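Chapter 3
Bottles, Tubs and Bins: Plain Packaging on the Work Surface

Before you read
Find a container at home that has lost its label. Write down what you think it held and what made you think so. Keep your note until the end of the chapter.

In Chapter 2 you looked at packaging from the point of view of the person who designs it. In this chapter you will look at it from the point of view of the person who has to put it away.
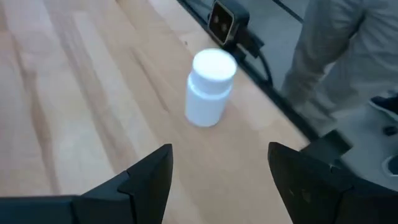
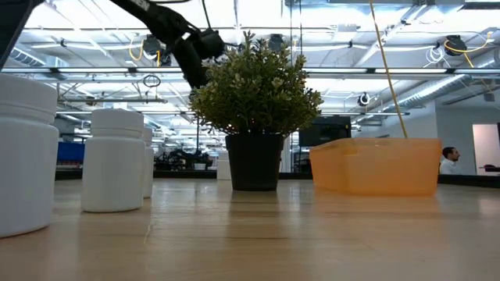

Figures 3.1 and 3.2. White bottles on a wooden tabletop.

Rigid plastic containers are sorted by shape before they are sorted by anything else. A person clearing a bench picks things up by their outline, and the label is read later, if there is one. Packers use a small set of words for these outlines. The body is the main part of the container and holds the contents. The shoulder is where the body turns inward at the top. The neck is the narrower part above the shoulder, and the closure is whatever seals it, usually a screw cap. The bottle in Figure 3.1 has a short neck and a wide, rounded cap, and it carries no label that can be seen. Most people would still guess that it was made for tablets or supplements, and they would be going by the shape alone. The guess may be correct. It is not good enough for a storeroom, and a large part of this chapter is about what to do when shape is all you have.

Bottles of this kind are often called packers in the trade. They are usually moulded from high-density polyethylene, which is tough, slightly waxy to the touch and easy to colour. White is the usual choice for tablets. An opaque wall keeps light away from the contents, and a white one gives a clean background for printing. The mould can be used for many customers, so the same bottle may leave the factory for a vitamin company, a pool supplies shop or a maker of craft beads. Once the label comes off, the three are hard to tell apart.

Bins are a different case. A bin is an open container that holds other containers, or loose items that belong together. It has no neck and often no closure. What matters in a bin is the footprint, the height of the sides and whether you can see in. The orange bin in Figure 3.2 is low and wide with a raised rim, and its plastic is partly see-through. A low bin gives up some volume in return for easy reach. A raised rim stiffens the sides and gives the fingers something to hold. Coloured translucent plastic lets a worker check whether a bin is in use without lifting it down, although small items in a strongly coloured bin can be hard to identify.

The surface underneath also deserves attention. Timber benches are common in workshops, kitchens and shared studios. They are kind to plastic and quiet to work on, but they mark. A glossy finish will show a scratch such as the pale curved one in Figure 3.2 much more readily than a matte one. It also reflects overhead lighting, and a white cap under a bright light can lose its edges to the eye. Anyone who has to read small printing all day should check the bench from their own seat before the lights are fixed in place.

Many benches hold items that are not part of the job at all, such as a potted plant. These are called resident items. They stay where they are when the work is cleared, and a good layout allows for them. A tall or bushy resident item placed in the middle of a bench will hide whatever is behind it. Small boxes are easily missed this way at the end of a shift.

Case note: Miltside
The packing room at Miltside handled refills for three product lines, all in the same white bottle. Staff emptied returned bottles, soaked off the labels and stood them on the bench to be relabelled. In January a stocktake turned up 95 bottles with no label and no record of their previous contents. Of these, 20 had been put back on the shelf with full stock. The supervisor had assumed that bottles on the left of the bench were clean. The afternoon shift had been using the left for bottles still to be washed.

Miltside made 2 changes. Unlabelled bottles now go straight into a coloured bin, and no bottle stands loose on the bench unless someone is working on it. The bins came from Gerlach and were chosen for their low sides. The stocktake in the following quarter found no unlabelled bottles on the shelves. You will return to this case in Section 3.4, where it is compared with a larger site at Sketedthorpe that solved the same problem with printed caps.

Key terms
Body – the main part of a container, holding the contents.
Shoulder – the part where the body turns in toward the neck.
Closure – the cap, lid or stopper.
Footprint – the area of surface a container covers.
Resident item – an object that stays on the bench between jobs.

3.1 Naming the parts

The names used in this book follow the Zurnex parts chart printed inside the back cover. Some suppliers use "finish" for the threaded part of the neck. Both words appear on order forms, so learn both. Start with the unlabelled container you found at home. Sketch it from the side, mark the body, shoulder, neck and closure, and leave out any part it does not have.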